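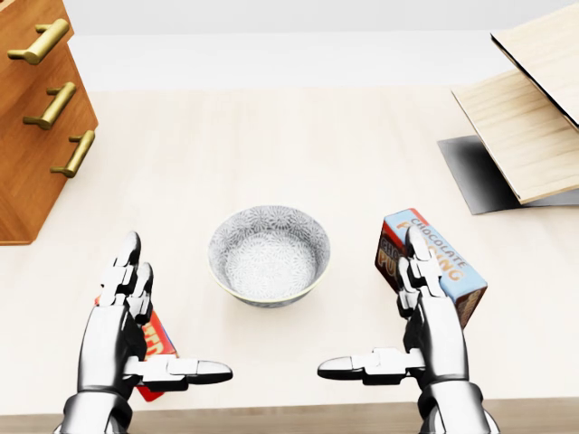 Itdale, 13th March

Search this blog Search Go

So I've finally sent off the language course form, and now I can't sleep, which seems like a good time to write the post I've been promising for ages. I'm learning Greek! At my age! With my memory!

Some background for anyone new. My grandmother was a Kalogeropoulos before she married, and when she married she went from one of the longest names in town to one of the shortest, and she always said she missed the exercise. She spoke Greek on the phone to her sister and to the cat, and English to everybody else, including us kids. My mother picked up the kitchen words and the scolding words. I picked up what was left over, so until last year I could say "eat," "sit down" and "what have you done to your shoes" and that was the whole of my inheritance.

Then my cousin sent me a box of letters. Real ones, on that thin blue paper, written in a slanting hand that looks like a row of fish hooks. I could read my grandmother's name and nothing else. I stared at them for an evening, feeling pretty stupid, and the next morning I signed up for the beginners' class at the library over in Dender.

The class is taught by Christos Tsoukalas and he is a wonderful teacher, if a bit alarming. He doesn't do the thing where you learn how to order a coffee. The first night he wrote the alphabet on the board, gave us ten minutes, and wiped it off. Then he had us read signs. Pharmacy, bakery, exit, no parking. I got "no parking" wrong and he told me cheerfully that my car had been towed.

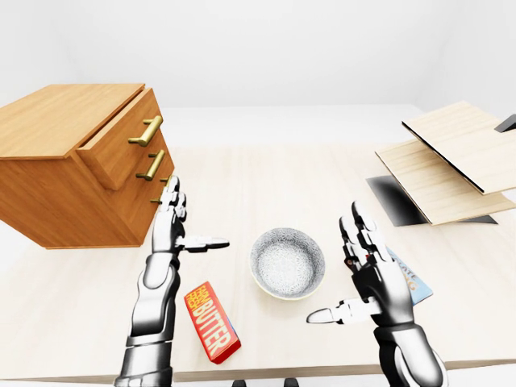
What I didn't expect was how much of it would be about the mouth. There's a sound, the gamma, that sits somewhere between a g and a gargle, and I've been practicing it in the car with the windows up. My husband says it sounds like I'm starting a lawnmower in the next county. He's not wrong, but he's also the man who took two years of high school Spanish and can only say "the library is closed," so I'm not taking notes from him.

Vocabulary is the real slog. I'm using index cards (old school, I know) and I set myself a target of 480 words by the summer break. I'm up to 200. Some of them stick right away because there's an English word hiding inside, and those feel like cheating. Others slide right off. I have looked up the word for "spoon" so many times that I should be embarrassed, and then last night at dinner it just came out of my mouth, loud, and everybody stopped eating. Koutali! I was so pleased I said it again.

I did try one of those apps too, for a couple of weeks. It kept wanting me to say that the bear drinks milk. I'm sure that's fine for some people, but I've got letters to read and so far not one bear in them.

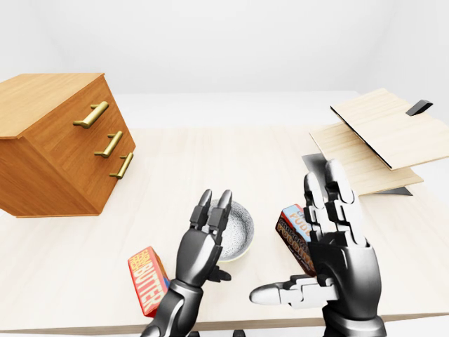

About those letters. I showed one to Christos after class and he sat down on the edge of the desk and read it out to me, slowly, in Greek first and then in English. It was mostly about the price of olive oil and somebody's bad knee. There was a line about a coat that had been promised and never mailed. I'd been imagining some big family secret, and I got a coat! And I still cried in the parking lot, so there you go.

He's told me not to let him read any more of them. He says I'll be able to do it myself if I keep going, badly at first, with a dictionary. So that's the plan. The form I sent off tonight is for the intensive week at Tondell, mornings only, grammar in the first half and conversation after the break. I'm terrified of the conversation part. I can talk about bakeries and spoons and that's it.

If any of you have done a course like that as an adult, please tell me how you got on, and whether you kept up with the homework. I'd also love recommendations for easy reading. Kids' books are fine. I'm partway through one about a goat who loses his hat, and I think he's about to find it, but there's a verb in the way.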